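# Patch cable clicks in but the link drops when the cable is moved

**Posted by Utano_Facilities**

Our office maintains a small equipment rack with a NETGEAR switch at the top. One patch cable enters its port with a click, yet the link light goes out whenever the cable is moved. The same port works with other cables. Should the plug be replaced, or the entire cable? The office has 80 cables of this type, and a general policy would be helpful.

**Posted by Ghorbani Network Services**

Replace the entire cable. Molded patch cables are inexpensive, and a plug fitted by hand seldom matches the original. Before discarding it, lay the cable on a dark, padded surface and examine the plug under good light. 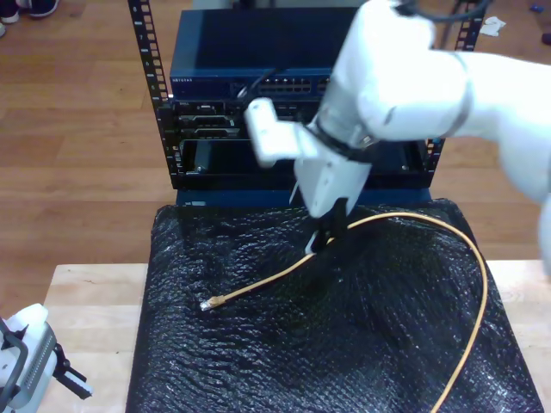
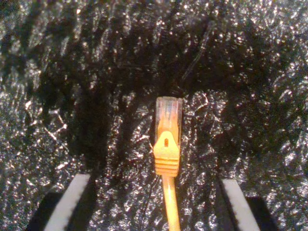
Check the following:

- The latch tab should spring back after it is pressed. A weak tab may click once and still allow the plug to shift.
- Each colored wire should reach the front of the clear plastic head.
- The boot should sit firmly against the plug and must not hold the latch down.

If all three are in order, test the cable end to end while bending it gently near each plug. Mark any cable that fails and remove it from stock.

**Posted by cindonon_desk**

We had this in February. It was the boot. Pushing it forward helped for 4 days, then the fault returned and the cable was replaced.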